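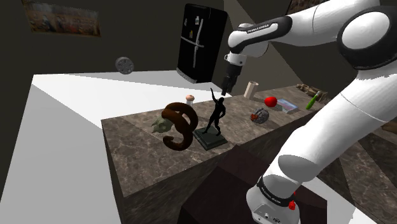

Stukonent Manipulation Club, Simulation Desk

2/1/23 | 3 minute read

I have spent my evenings since November trying to decide which camera my simulated arm should look through, a question that has improved my social life in no way at all.

The arm is a Franka, the kitchen is marble, and the thing I want picked up is a black statuette with one arm in the air, like a man hailing a cab. I chose him for that arm. A ball tells you very little about a gripper. A skinny raised limb tells you plenty, most of it insulting.

Setup, for those who asked last time: Šimko for the controller, Cekness for the scenes, 40 tries per camera, same start pose. My log file is up to 2,407 lines and I have read more of them than I'd like.

The wrist camera went first. Everybody loves a wrist camera. 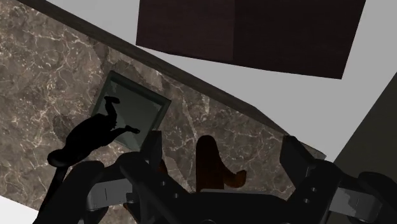
Render: author's own, Cekness scene

I had forgotten how much of the view is gripper. You get fingers, metal plates, a big black housing, and then the kitchen tipped over at an angle that would worry an insurance adjuster. Up close it was great. Fingertip error dropped to 5 mm. From farther off, the planner kept falling in love with the wrong dark shape and had to be talked down.

Then I moved out to a fixed camera beside the table. Error went up to 6 mm, which I can live with, and the approach path got much calmer.

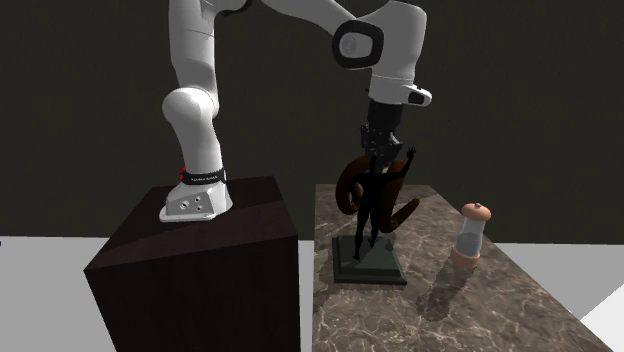 What the side camera can't do is tell me how deep the fingers are once they get near the hand. Two black things against a dark wall, good luck. I tried brightening the lights and mostly got better shadows.

So for now it's the side view for the approach and the wrist view for the last bit, with a clumsy handoff I wrote at midnight and don't want to discuss. The Jimincombe fingers are next, if I can get the mesh to load without the collision shapes exploding.

Comments (3)

gearlash: Did you try tilting the wrist cam out a few degrees? Fixed half my trouble.

Pela_77: Please do a post on the handoff. I also have one I don't want to discuss.

torquewrench: 40 tries isn't many for a 1 mm gap. Nice statue though.

Contact | © Stukonent Manipulation Club | Back to top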